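Palumau Tenants' Supper Club
Minutes, July meeting, 7 p.m.

Bezawit Gebreyes took the chair. The June minutes were accepted with one correction: the hall deposit was $200, and it has been returned.

Dues for the fall stay at $12. The freezer at Hestel Street needs a new seal — Bezawit will get a price. 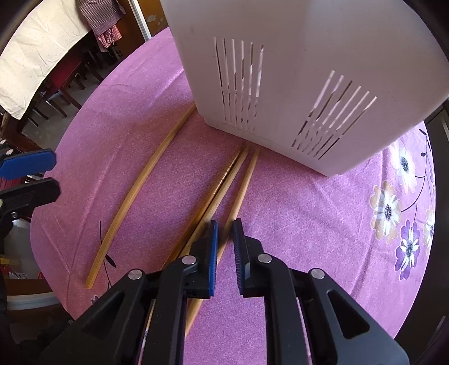 Noodle night was moved to the second half of August. Tickets are capped at 100. Members asked for pink tablecloths again, as on the round table with the chopsticks. Motion passed.

Meeting closed at 8:15.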